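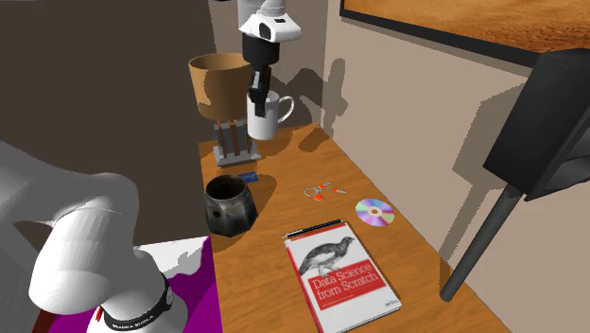
The Graswood Stop Shade Inventory is a table of bus stops in the Graswood district and the shade available to people waiting at them. It was compiled for the Urmont corridor plan, where the question was which stops should get a shelter or a tree first. Shade means shadow that reaches the pavement in the waiting area. A shadow on a vertical surface, like the dark one the lamp's drum shade throws on the wall behind it, does not count here even when it covers the whole wall, as it gives a standing passenger nothing. Early survey sheets mixed the two kinds up and those stops were visited again.

Contents

stops.csv has one row per stop, 80 rows in all.
visits.csv has one row per visit. Each stop was visited 3 times in one day: morning, midday and late afternoon.
notes.txt holds free text from the surveyors, lightly edited for spelling.
boundary.geojson is the district outline used to select stops.

Columns in stops.csv

stop_id: our own ID. It does not match the transit operator's number. Use operator_id for joins.
operator_id: the number posted at the stop, blank where no number was posted.
street, cross_street: as shown on the street sign, including old spellings.
shelter: none, roof only, or roof and sides.
bench: yes or no. Low walls are recorded as no, even if people sit on them.
tree_source: street tree, private tree, or none. Private means the trunk is inside a property line.
sidewalk_width: in feet, curb to property line, measured at the narrowest point of the waiting area.
facing: direction a passenger looks when facing the road.

Columns in visits.csv

stop_id: matches stops.csv.
slot: am, mid or pm.
sky: clear, partial or overcast. Filter on clear if you plan to compare stops.
shade_share: portion of the waiting area in shade, in quarters, from 0 to 4.
cause: shelter, tree, building, or mixed.
waiting: yes or no, whether anyone was waiting on arrival.

How the data was collected

Surveyors worked on foot with a paper form and a tape. The waiting area is a rectangle starting at the stop pole and running 26 feet back along the curb, as deep as the sidewalk. Where a shelter stands outside that rectangle, the rectangle was extended to take it in. Declan Lightfoot and Lorna Swanson did the fieldwork on the east side, Benito Alcaraz on the west. Craig MacKinnon typed up the forms and checked them against the street list.

All visits were made in April. Street trees were not in full leaf on MacRitchie Avenue, so shade_share for those stops is lower than it would be in summer. We have not tried to correct for this.

Known problems

6 stops on Stallilance Road were relocated during sewer work. The rows describe the temporary positions. They are flagged with temp = 1.
The facing column was filled in from a map for the west side and by compass for the east side. Small differences are possible on curved streets.
Building shade at the north end of MacRitchie Avenue will change once the parking structure comes down.
The waiting column is a yes or no at one moment. It should not be used as a measure of ridership.

Suggested use

The table works for ranking stops inside the district and for checking where shelter money has gone before. It was not built for heat modeling, and there are no temperature readings. If you combine it with tree records, be aware that private trees are left out of most city inventories.

Changes

Version 2 adds tree_source and splits the visits into their own file. In version 1 they were extra columns in stops.csv. Stop IDs are unchanged.

Corrections

Send corrections to Callum Lennox at the Urmont corridor office with the stop_id and, if possible, the time of day you were there. Please don't edit the CSV files directly, as they are regenerated from the typed forms.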